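Clatov Adhesive Utility Hook, Wire Loop, White

Item no. CL-155
Sold in packs of 10
In stock

Overview

The Clatov utility hook is a small white hook with a metal wire loop and a peel-and-stick back. It goes up without a drill and comes down without leaving a hole. Use it on painted drywall, tile, glass, finished wood and metal doors. It is meant for light things that need to be kept off the floor or within reach: keys, dish towels, a dustpan, a calendar, a roll of bags.

Each hook holds up to 2 pounds when mounted on a clean, smooth surface. The rating is for a steady load. If the item gets pulled on during the day, such as a hand towel by a sink, use two hooks side by side or move up to the Clatov Large.

The wire loop swings freely from side to side, so a bag or a ring of keys hangs straight even if the hook was put up a little crooked. The loop is thin enough to pass through most clip handles, curtain rings and grommets.
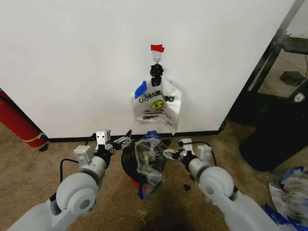 Mounting

Wipe the wall with rubbing alcohol and let it dry. Household spray cleaners leave a film and should not be used. Peel the liner marked WALL and press the strip in place for 30 seconds. Slide the hook off the base, press the base again for 30 seconds, then slide the hook back on. Wait one hour before hanging anything from it.

Fresh paint needs at least a week to cure. Do not mount on wallpaper, brick, rough plaster or fabric panels. The strips will hold for a while on textured paint, but we do not rate them for it. Keep the hook out of showers and off any surface that gets hotter than 105 degrees.

Removal

Hold the base lightly and pull the tab straight down along the wall, slowly, until the strip lets go. Do not pull it toward you. If the tab has broken off, warm the base with a hair dryer and work a length of dental floss behind it. Strips cannot be used a second time. The hook can be moved as often as you like with new strips.

What is in the pack

10 hooks with bases
12 adhesive strips
Instruction card

Specifications

Color: white
Hook: plastic body, metal wire loop
Load: 2 pounds per hook
Mounting: adhesive strip, indoor use
Refill strips: item no. CL-156

Shipping and returns

Orders placed before 2 p.m. leave our warehouse the same working day. Unopened packs can be returned within 30 days. Opened packs can be exchanged if a hook or base is cracked; send a picture of the part and your order number and we will mail a replacement. Schools and offices that order by the case should write to Štěpánka Oravec at the order desk for case pricing.

Customer questions

Will the Nowicki strips fit this base?
No. The Nowicki strip is wider and the hook will not slide down over it. Use CL-156.

Can I hang a picture frame from it?
A light one with a wire or a ring on the back, yes. Weigh the frame with the glass in before you decide.

I bought these a few years ago and the base was square. Did it change?
Yes, the base was changed to an oval in May. Old hooks do not fit new bases, but the refill strips fit both.

Does it come in other colors?
White only in this size. The Clatov Large comes in white and gray.

Related items

Clatov Large Adhesive Hook, pack of 2
Clatov Refill Strips, pack of 12
Esia Spring Clips, black
Esia Over-the-Door Rack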